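Speaker notes: rear suspension set-up for club racers
Evening session, slides 1 to 14

Slide 1. Title
Wait for the room to settle. Say who I am: Efe Iyamu, chassis side, Hodimier Racing. Phones off. Questions at the end of each block, not during.

Slide 2. Scope
Tonight is rear shock only. Fork is the July session, with Zainab Onyeka. Assume a 600 or a litre bike, treaded or slick tyres, short circuit. Nothing here applies to road use with a pillion.

Slide 3. Order of work
Sag first. Then ride height. Then rebound. Then compression. Most riders who come to us at a meeting have started on the clickers with the wrong spring fitted. Say this twice.

Slide 4. Sag
Three measurements: wheel off the ground, bike under its own weight, bike with rider in full kit. Same fixed point on the tail each time, straight up from the axle. Two people to hold and one to measure. Take each reading once pushing down and releasing, once lifting and releasing, and use the middle value. The difference between the two is stiction, and if it is large look at the linkage bearings before touching the shock.

Static sag near zero with correct rider sag: spring too soft, preload wound on to hide it. Plenty of static sag with correct rider sag: spring too stiff. Draw this on the board if the projector is washed out.

Slide 5. Ride height
Adjust with the clevis or shim, never with preload. Record eye-to-eye length. Raising the rear steepens the head angle, cuts trail and changes the swingarm angle, so one turn here alters three things. Mention Suleiman Ekwueme's bike last season: it ran wide on the exit of every slow corner, the rear went up by 2 mm, and he stopped complaining about the front.

Slide 6. Rebound
Count clicks out from fully closed. Close gently, the needle seat is soft. Too little: the rear moves about after a bump and the bike wallows in long corners. Too much: the shock packs down over ripples and the rear sits progressively lower. On the data the second one shows as a falling average position through the corner.

Slide 7. Compression
Low speed for pitch and squat, high speed for kerbs and holes. Change one, ride, write down, then change the other. If the travel O-ring is at the end of the shaft on every lap, go back to slide 4.

Slide 8. Data trace
This is the Dremis logger trace from Somtochukwu Olaniyan's bike. Top line shock position, middle throttle, bottom wheel speed. Point to the dip at initial throttle. Pause for questions. Expect one on sampling rate; answer is that 400 Hz is enough for position, and more only fills the card.

Slide 9. Tyre wear
Cold tear, hot tear, geometry wear. Pass the sample carcass round. Remind them that pressure comes before damping as a suspect.

Slide 10. Shock strip, bench layout

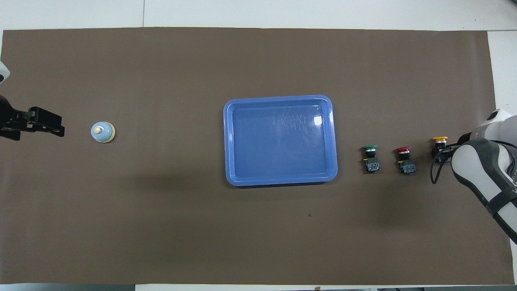 A shock strip goes wrong on the bench far more often than inside the damper body. Shim stacks must come off the piston in order and stay in order, threaded on a rod or a cable tie, compression side and rebound side kept apart. Put them down on something dark and flat, like the brown mat on the slide, where a thin steel washer shows up straight away. Use a rimmed tray such as the blue one for circlips, spacers and the seal head parts, as anything round will roll. The tray is empty before the first bolt is undone and empty again at the end, and if it is not empty at the end, the shock comes apart again. Depressurise the reservoir before anything else. Nitrogen is for someone with the proper gauge and bottle.

Slide 11. Oil and service interval
We log by distance. The unit I have brought came in at 3675 km and the oil was grey. For a club bike, strip at the end of each season, sooner if the fade starts before the last laps of a 20-minute session.

Slide 12. Record sheet
Hand out the Sterniment sheets. Columns: circuit, track temperature, tyre, pressures, preload, length, rebound, compression, comment. The comment must be the rider's own words. Zainab Aliyu has spares at the back.

Slide 13. Questions
Repeat each question for the back row. Refer linkage ratios to the printed table.

Slide 14. Contact and next session
Leave this one up while packing away.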